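The wooden cubes started as offcuts, and the woman who makes them still sounds delighted about it. She runs the Busham block shop out of two rooms behind the old Clirnlow feed store, and when I came by in August she had sawdust up to both elbows and a mug of coffee going cold on the windowsill.

"I was making shelves!" she told me. "I had this bin of light wood ends, too pretty to burn, so I squared a few up for my niece. Then her whole class wanted them, and I thought, well, I guess I make blocks now."

That first winter she cut over 2000 of them, all on one saw. She still sands each face by hand, and she talks about grain the way other people talk about their dogs.

"Pick one up and turn it around," she said. "You get stripes on one side and these lovely little curves on the next. I never get tired of that. I'll be sweeping up at night and stop to look at one."

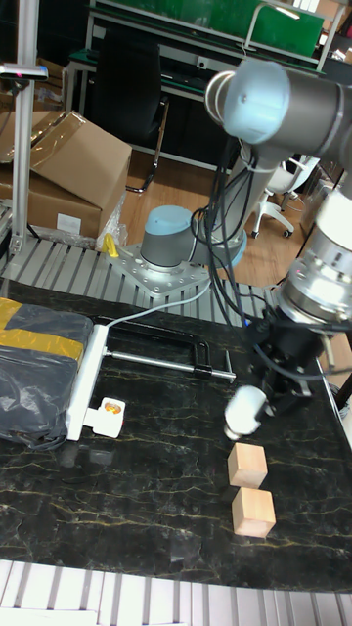 Do the blocks need any kind of finish?

"Plain wood is fine for indoor play. If a family wants a bit of shine I rub in some beeswax and let it sit overnight, but most of mine go out bare."

Her favorite customers are the ones who stack. The preschool in Sedgwick keeps a big tub of her cubes by the reading rug, and she goes over there whenever she can find an excuse.

"There was a boy who spent the whole morning on two blocks," she said. "Just two! One on top, one next to it, one on top again. He was so serious. I could have watched him till lunch."

Next she wants to try a smaller cube, and maybe an arch, if she can work out a jig that holds still. The first 3 arches split. She has kept them on the shelf over the saw anyway, and she likes them.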